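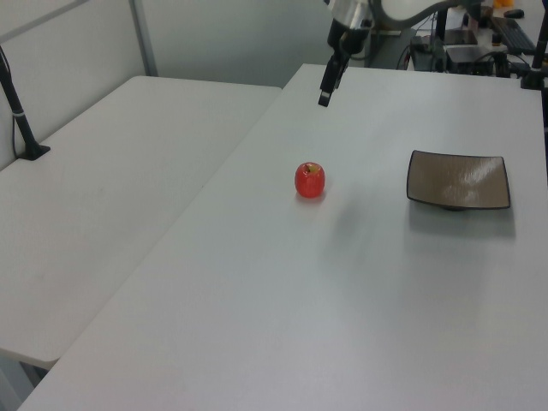 Statodum Pick-and-Place Verification Kit, Part No. 2316

We use cookies to remember your region and basket. Accept | Manage settings

The 2316 kit is a bench kit for checking a pick-and-place cell against a written procedure. It is sold to labs and integrators who already own an arm and a gripper and need a repeatable task, a set of record sheets and a fixed order of work. It contains no robot, no controller and no safety-rated parts.

The procedure was written by Ulises Montoya at Grosia and is now in its second edition, released in May. The second edition adds the table joint check and drops the old pass mark for cycle time. Kits with first edition sheets can be brought up to date by ordering the paper set alone, part no. 600.

What the kit covers

The base task is one object and one target. The robot picks the object from the open table, carries it over the target, lowers it and lets go. An apple and a shallow square dish are a good pair for this. The apple rolls if it is released too high, and the raised edge of the dish shows up any error in the approach path. A cube in a deep box will hide both faults.

The sheets ask for the following, filled in before the first run:

- object type, mass and widest dimension
- target type, and height of its rim above the table
- gripper finger type and pad condition
- grip force setting and speed limit in use
- name of the person who holds the stop control

Leave no line blank. If a value was not measured, write "not measured" and initial it.

Setting up the table

Use a matte top in a plain color. Gloss tops throw reflections that move with the arm and can upset a vision system. A dish with a slight sheen is acceptable, but log it, and check the detection result at the lighting level you will run at.

Clamp camera posts and light posts to the table edge or corner, outside the reach of the arm. Post clamps must be tightened with a tool. Push each post by hand at its highest reachable point and watch the base. Any movement of the base is a fail, and the camera has to be calibrated again after the clamp is reset.

Run cables down the post and tie them at intervals. A free loop of cable inside the working area is a fail under section 2 of the procedure.

Where two tables meet, treat the joint as an edge. Do not place the object or the target across it. If the tables differ in height, enter both heights on the sheet and set the lower limit of the tool for the table in use. This has caught out more than one site that taught its limits on one surface and ran on the other.

Keep keyboards, mice and control boxes on a separate surface behind or beside the work table. The operator must be able to reach the stop control without leaning over the task area.

Approach, carry and release

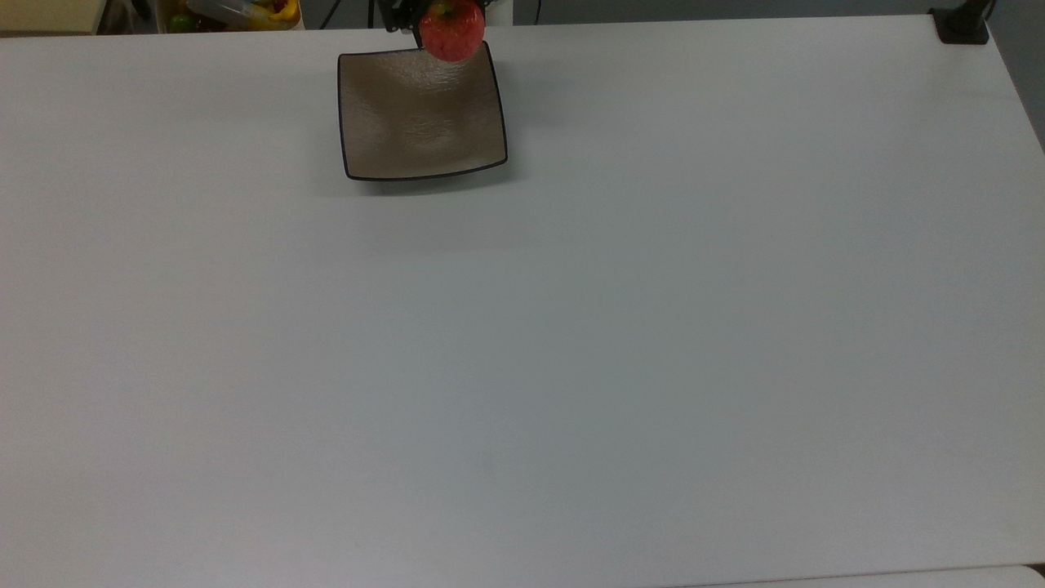

The carry height is set from the rim of the target and not from the table. Take the highest point of the rim, add the clearance from your own risk assessment, and use that figure for the lowest part of the held object. Many teams measure to the fingertips by mistake. A round object hangs below the fingers, so the true clearance is smaller than the number on the screen.

For the release, lower until the object is supported, open the fingers, pause, then lift straight up. Sideways motion before the fingers are clear is a fail even if the object stays in the target. Record it as a path fault, separate from a drop.

People stay outside the marked zone during automatic runs. To reset the object by hand, stop the arm, confirm that it has stopped, then reach in. A paused program is not a stop. The kit has a laminated card with these steps for posting at eye level.

Standards

The procedure is meant to sit beside the safety standards that apply to your robot, and it does not replace them. A completed set of sheets is evidence that the task was run in a stated way. It is not a certificate and should not be quoted as one. The risk assessment for the cell remains the job of whoever puts the cell together — we are asked about this often, and the answer is the same for research benches.

In the box

- procedure, second edition, spiral bound
- record sheets, single pad
- square shallow dish
- edge marking tape
- posting card
- rim height gauge

Objects are not supplied. Use fresh fruit or a molded substitute, and state which on the sheet. Do not mix the two within a test series.

Related parts

2125 — Gerby post clamp, corner type, black
600 — paper set, second edition
Sastry pad set — replacement fingertip pads, check fit against your gripper drawing before ordering

Opened paper sets cannot be returned. Clamps and gauges can be returned if unused and in the original bag.

Filed under: Robot Cells > Test & Verification > Bench Kits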